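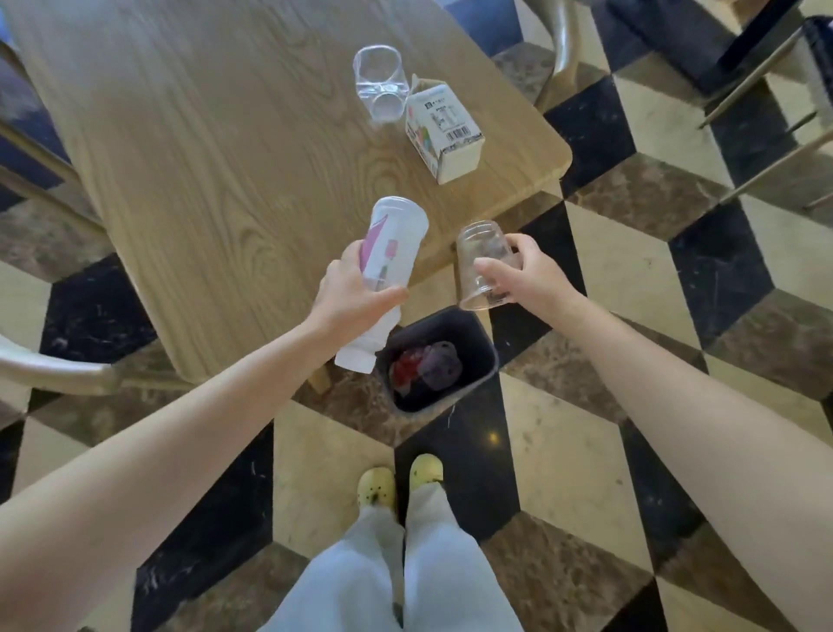

*Table clear-out, Saturday edition. One cup over the bin, one still on the table.*

## Post your five-minute table resets!

**oakandcrumbs**
I'm a total convert to the quick reset. My old habit was carrying things to the kitchen one at a time, getting distracted, and finding half of it still there at bedtime. Now the bin comes to the table! I park it on the floor right by the edge, set a timer for 5 minutes and go at it with both hands. Clear cups, the white tub with the pink stripes, the little carton, all of it gets dealt with in one go. I love this table (the grain is the whole reason I bought it) and it makes me so happy to see it again.

Anybody else do this? What's your routine?

**vasport_gal**
YES to bringing the bin over. I started doing it after we moved to Vasport, where the kitchen is down a hallway, and it changed my evenings. Also, that rounded corner! I have a bruise on my hip from the square ones on mine, so I'm jealous.

**rinse_first**
Nice table, but I have to be the grump here. Clear plastic cups and a paper carton can go in recycling in a lot of places. There's something dark left near the bottom of the one in your right hand, so I'd rinse that and put it in the other bin. Takes 20 seconds.

**tallmug80**
> Takes 20 seconds

Depends on where you live. In Omley they won't take cups at all, rinsed or not. I called and asked. Cartons yes, tubs yes, cups no.

**rinse_first**
Fair enough, I shouldn't assume. Cartons I'll still fight for, though. Flaps are already open, so flatten it and you're done.

**oakandcrumbs**
Carton is still on the table, so you may win that one! Our pickup takes paper, and I'm usually too lazy to split things up. I'll try it your way this week.

**lintroller**
I do the opposite of everyone. Tray method! Everything goes on a tray, tray goes to the counter, sort it there where there's a sink. I have the big one from Lūse and it holds a whole movie night. Holding a bin under the table edge makes me nervous about drips on the floor.

**vasport_gal**
Trays are great until somebody puts a tray down "for a second" and it becomes furniture. Ask me about the 3 in my living room.

**lintroller**
Okay, I feel seen. Mine has been on the ottoman since May.

**tallmug80**
Side question: is that dark gray bin a good size for next to a table? We have a giant one with a lid and it's no fun to drag around.

**oakandcrumbs**
I love a plain one with an open top for this job, nothing to fiddle with when your hands are full. Go small enough to carry one-handed!

**rinse_first**
Get two and label one for paper. Okay, I'll stop now.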